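Call for Participants: Household Sorting and Storage Study
Skolholm Centre for Home and Community Research
Posted 24/02/2026

The Skolholm Centre invites adults living in the Fotmont district to take part in a study of how households store, sort and discard small belongings. The study will inform the Centre's advice to local councils on the design of rental housing, with particular attention to cupboards, drawers and shared storage in units built before the current planning code.

Background

Earlier work by the Centre looked at large items such as furniture and bicycles. Small belongings received little attention, although tenants raised them often in their written comments. Buttons, batteries, screws, spare keys, medicines and sewing supplies take up a modest amount of room but account for a good deal of time spent searching. The present study, known as Josance, addresses that gap.

Who may apply

We are seeking 53 households. Applicants must be 18 years of age or older, must have lived at their present address since July of last year or earlier, and must expect to remain there until the study ends. Renters and owner-occupiers are equally welcome. Only one application will be accepted from each household. Employees of the Centre and members of their immediate families are not eligible.

Applicants need not be tidy. Households that have no fixed system for storing small items are encouraged to apply, as are those in which several people share one kitchen or hall cupboard.

What is involved

Participation runs for 8 weeks. Each household will complete a short diary once a week, noting what was put away, what was looked for and what was thrown out. Two home visits will be arranged at a time that suits the participant, including evenings. At the first visit, a researcher will record the size and location of storage spaces. At the second, participants will be asked to sort a drawer or shelf of their own choosing and to talk about the decisions they make while doing so. Participants may decline to open any cupboard, drawer or room, and no reason will be sought.

A written summary of the findings will be sent to every household that takes part. 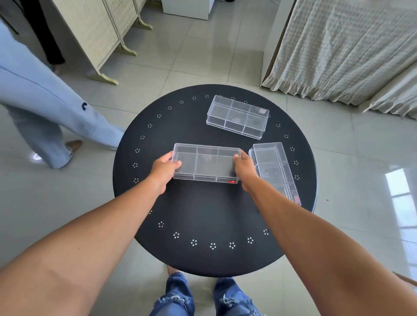
Won, a participant in the pilot, wrote that the diary was less of a burden than expected, but that the questions on discarded items should leave more room for things given to neighbours or passed on to family. The diary form has been revised accordingly and now includes a separate line for items given away.

Payment and expenses

Each household that completes the study will receive $700, paid in two equal instalments. Participants who withdraw after the first home visit will keep the first instalment. Parking and transit costs for the opening information session will be repaid on presentation of receipts.

Privacy

Diaries and notes will be stored under a code number. Names and addresses will be held separately and destroyed once the final payment has been made. Participants may withdraw at any time and may ask that their records be removed.

How to apply

Application forms are available at the Centre's front counter and at the Fotmont public library. Completed forms may be returned by mail or in person to Room 51, Skolholm Centre. Forms in large print may be requested at the counter. Places will be offered so as to include a range of dwelling types and household sizes, and all applicants will be notified of the outcome in writing.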